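Visitor Attractions and Family Days Out
Handout 4: Planning a Timetable for a Farm Park

Last time we talked about ticket prices, and I promised we would get on to the part of the job I like best, the daily timetable. Please read this before the seminar and bring a pencil, as we will be moving things around quite a bit.

Start with the animals. Their feeding and resting hours are fixed points, and everything else has to fit in the gaps. At Ollano Farm, our case study for this half of the course, the goats get two public feeds a day and the calves get one, and the rabbits go back to their hutches for a good long rest over lunch. Families grumble a little about that, but a sign with the next opening time on it settles most of them.

Next, think about how many people can take part. The goat barn at Ollano holds 80 visitors, while a busy Saturday-style crowd in the school break may reach 300. If there is only one feeding talk before lunch, most of those children will miss it, and their parents will tell you so at the gate!
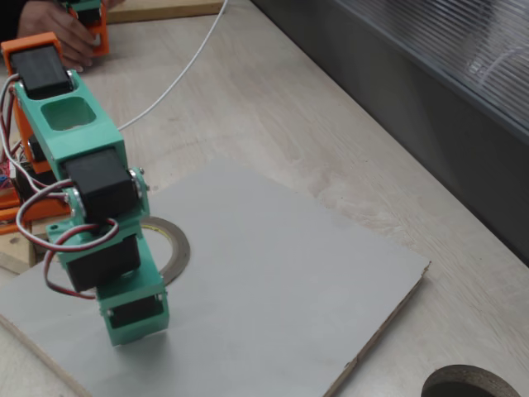 Page 23

Spacing matters as well. Leave enough time between sessions for a family with a stroller, a snack to finish and a stop at the restrooms — and then add a bit more for handwashing. Handwashing comes after every animal session, with soap and running water, and it belongs on the printed timetable as its own line.

Then there is the weather. Keep a wet-day version ready and make sure the front desk has it. The tractor ride can swap with the puppet barn, for instance, but the pony walk needs dry footing and should simply come off the list.

For the seminar: draft a timetable for a June day with 200 visitors, one barn and four staff. Mark the staff breaks clearly. I will be looking for those first.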